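Washing quilting cotton before cutting

December 2019

I prewash everything now. The cause was a lap quilt for Dorota Pawłowska, pieced from unwashed cotton, which shrank unevenly after the first laundering and pulled along two seams.

For the next one I cut test squares from four bolts, each 600 mm on a side, and ran them through a warm cycle and a low dryer. The worst came out at 582 mm along the warp, a loss of 3 percent. Weft shrinkage was smaller in all four. A second wash changed very little.

Dye is a separate problem. I soak dark pieces for 35 minutes in a white basin and repeat until the water stays clear. A Sondov red took five soaks.

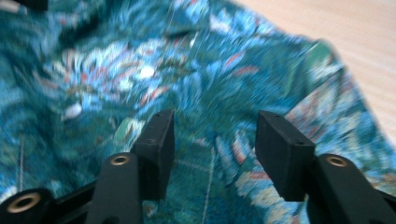 Pressing comes next, with the grain, no steam. Starch goes on after the first pass and has to dry completely before the rotary cutter comes out. I trim the selvages last, as they shrink at a different rate and will bow the edge if left on through cutting.

Backing fabric gets the same treatment. Batting does not. I follow the package on that.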